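Tunham flight log set – README

Last updated: September

Flight and maintenance logs from the small unmanned aircraft detachment at Tunham, plus the relay site at Droston. Cleaned up so people outside the unit can use it for training planners and for sortie scheduling work. Read the whole thing before you load anything, half the email I get is answered down in Known problems.

## What's in it

- 707 sorties, one row each, in sorties.csv
- maintenance writeups, free text, in maint.csv
- weather at launch and recovery, wx.csv
- crew rest table, crew numbers only, no names
- a folder of renders (see Extras)

Join everything on sortie_id. Not on tail number. Tail numbers got reused after the second rotation and you will get garbage that looks fine.

## Where it came from

Tunham flew the aircraft, Droston handled the relay and most of the night recoveries. Logs were kept on paper for the first stretch and typed in later, so the early rows have more blanks. Jirville is the depot. Anything marked JV in the maint table went back there for engine or wing work and the clock stops until it returns.

The Fu planner was used to build the daily schedule. Its output is in the planned_ columns. What really flew is in the flown_ columns. They disagree a lot, mostly wind.

## Fields people ask about

launch_local – local time at Tunham, 24 hour. Droston is on the same clock.

dur_min – wheels up to wheels down, minutes. Engine run on the launcher is not counted. We argued about this for a while and it stays this way.

abort_code – 0 is no abort. 1 weather, 2 link, 3 engine, 4 airspace, 5 crew, 6 other. Code 6 is a mess, people used it when they were tired. Read the remarks column if you care about those.

alt_band – in blocks of 400 feet above the launch site, not sea level. Multiply it out yourself.

crew_a, crew_b – operator and payload operator. Swapped in a few rows, see below.

## Extras

The renders folder has indoor views, PNG. Skip the folder if you only want the logs, it is most of the download.

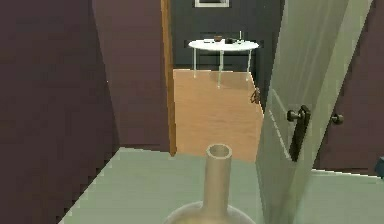
## Loading

Plain CSV, UTF-8, comma separated, header on line one. Remarks fields are quoted and some have line breaks inside the quotes, so a line-by-line reader will choke. Use a real parser.

Start with the first 100 rows if you're just testing a script. They have every abort code in them and at least one JV return.

Empty string means not recorded. Zero means zero. Please don't fill the blanks with zeros and then write to me about the short flights.

## Known problems

- Daylight saving. The hour got logged twice on the Monday after the change. Not fixed.
- wx.csv wind is in knots except Droston, where the early rows are in mph. There's a units column. Use it.
- crew_a and crew_b are flipped wherever the shift lead filled in for somebody. Can't tell which rows from the data alone.
- Fuel remaining is an eyeball number on the paper logs. Fine for trends, no good for endurance work.
- maint.csv spelling is whatever the mechanic typed. "Carb", "carburator", "crb" all the same part. I left it becuase cleaning it up lost information.
- A handful of recoveries are logged at Tunham that went into Droston. Trust the recovery_site in wx.csv over the one in sorties.csv.
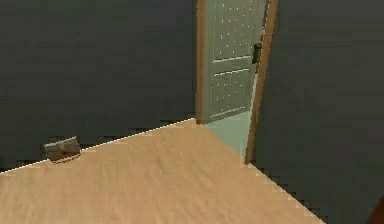
## What not to do with it

Don't use it to compare crews. The good crews got the bad weather slots, so the numbers come out backward. Don't use it for hard endurance limits either, see fuel above. And it's one type of aircraft, one valley, two sites – I would not stretch it to a larger airframe.

Position data is gone on purpose. So is anything about payload targets. Asking again won't bring it back.

## Splits

Train and test are split by rotation, in splits.csv. If you shuffle by row instead, the same weather day ends up on both sides and your scores go way up for no good reason. Report which split you used.

## Changes

v3 – fixed recovery times past midnight, added units column
v2 – crew rest table added, dropped duplicate sorties
v1 – first upload, don't use

Comments

ridgeline_ops: Is dur_min for the aborted ones real or padded? Getting a bunch of identical values under code 2.

maintainer: Real but rounded by whoever was on shift. Link aborts got called at a fixed timeout, thats why they match.

pbj_44: units column is missing from my copy of wx.csv

maintainer: You have v2. Grab v3.

tailhook_no: Used the Jirville turnaround times for a spares class, worked well. Would love the part numbers if they exist anywhere.

coldlaunch: the row-shuffle warning should be at the top. lost two days to that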